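Hicham El Khatib drove the last bus out of Lesmont on Sunday nights. The route was 20 stops long, and by the tenth there was usually just one rider left, a man named Barry Dunmore who got off at the Slaoui flour mill.

Barry didn't talk much. In September he started sitting in the front seat.

"You ever miss a stop?" he asked.

"Once," Hicham said. "A woman was asleep. I went back for her."

"They let you do that?"

"I didn't ask."

The next week Barry had an envelope with him. He held it on his knee the whole way. At the mill he stood up and then sat down again.

"It's 2,899 dollars," he said. "I owe it to my brother-in-law, Ekow Ansah. He lives in Inton, past the end of your line. I've had it since spring and I keep riding home with it."

Hicham looked at the clock. It was 11:40. The depot was four minutes away, and Inton was fifteen minutes past that on the county road.

"Does he know you're coming?"

"No."

"Is he up this late?"

"He does the wash at night," Barry said. "He always did. My sister used to complain about the noise."

Hicham turned off the route sign and kept driving. Neither of them spoke on the county road. There was a light on at the back of Ekow's house, and Barry stood on the step a long time before he knocked. The door opened. Hicham couldn't hear what was said, but Barry went in with the envelope still in his hand — and the door closed behind him.

Hicham waited until 12:30. Then Barry came out and waved him on, and he drove the empty bus back to Lesmont with the heater at full.
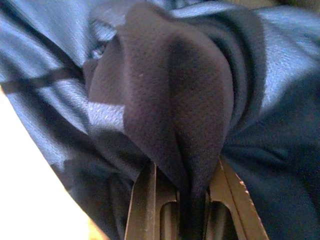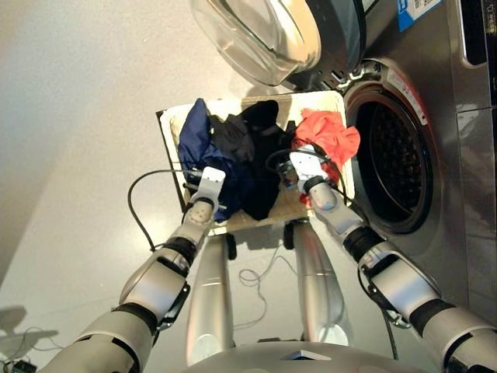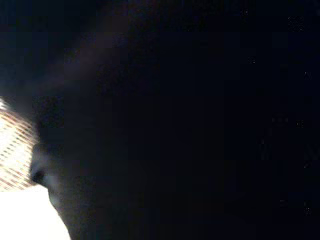

*With "The Last Bus to Inton." Middle picture: clothes in a basket, at the washing machine.*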